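# Re-zeroing the folding cell

21st April

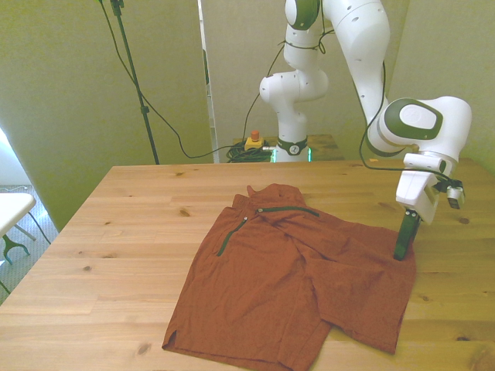
The Flinier cell had been drifting since February, so I set aside a morning to go through it properly. The drift was small at first. Folds came out a little crooked, then the fingers began closing a bit high and missing the cloth on every few tries. I started with the base bolts, which were fine, and then checked the wrist, where I found two screws I could turn by hand. Those got threadlocker and a proper torque. For the height check I like a real garment better than a gauge block, and the rust-orange shirt with the two green zippers is good for it. The fabric is thin, so if the fingertips are set too low they drag it, and the metal pulls are easy points to jog to.

The routine I settled on:

- Power down, wipe the fingers with alcohol, let them dry.
- Check the wrist screws and the sensor bracket.
- Power up and let the arm run its warm-up for 15 minutes.
- Jog down to the bare wood at three spots and save the heights.
- Lay out a shirt and run 20 picks at slow speed.

I got 20 out of 20 on the second round. On the first round it missed twice, both times near the right end of the table, and I traced that to a table leg sitting on the edge of a carpet seam. I moved the leg and took the heights again.

The cable is the next job. It loops down the side of the arm to the wrist, and the Martinelli clips I bought for it are too stiff and pull at the bend. I have a bag of softer ones from Clullus to try. The coil by the base also needs to be tied up before it ends up under something.

The counter in my log reads some 3000 cycles since the last set of finger pads. I'll swap those when the new ones come in and run the height check again afterward.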